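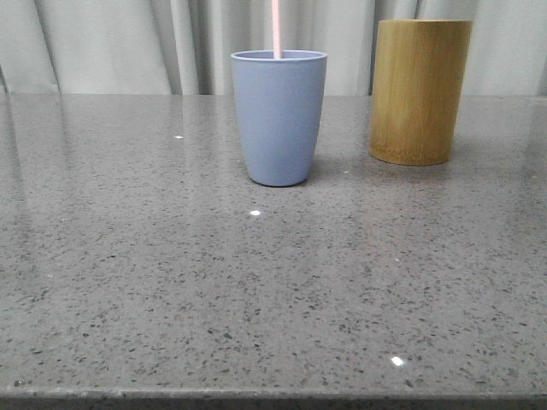

A blue cup with a pink straw and a bamboo container on the countertop at Pistum's recording station.

Pistum Opens Its Countertop Recordings to Outside Teams

IRSKA, January 17, 2020 -- Pistum is very happy to share that the first set of recordings from its Rarura project is now ready for other teams to use, and we could not be more pleased with how it has come together (even if it took a good deal longer than we first told everyone it would).

Rarura is our effort to teach a robot arm the small jobs that people do at a kitchen counter without giving them a second thought: moving a cup over a little, lifting a straw out, setting one thing down beside another. The learning system picks these up from examples, and every example in the set was gathered by a person guiding the arm through the job by hand, start to finish, while fixed cameras recorded the work.

The first release holds 981 recordings made at 3 counter stations. Of these, 735 show a job carried out as asked. The rest are tries that went wrong somewhere along the way, and we have kept them in, clearly marked, as our partners at Safavi have told us more than once how much they wanted them. Each recording comes with a plain written note saying what the person was asked to do, along with a still of the counter before the arm moves in.

Our operators deserve a very warm thank you. Guiding an arm toward a thin straw is slow work, and they started over with good cheer again and again, moving the cup a few inches each time so that no two examples would be quite alike.

A second set of 513 recordings is being checked now and will follow in February. Teams that would like a copy of the first are welcome to write to the Rarura desk at Pistum, and we would dearly love to hear what you do with it.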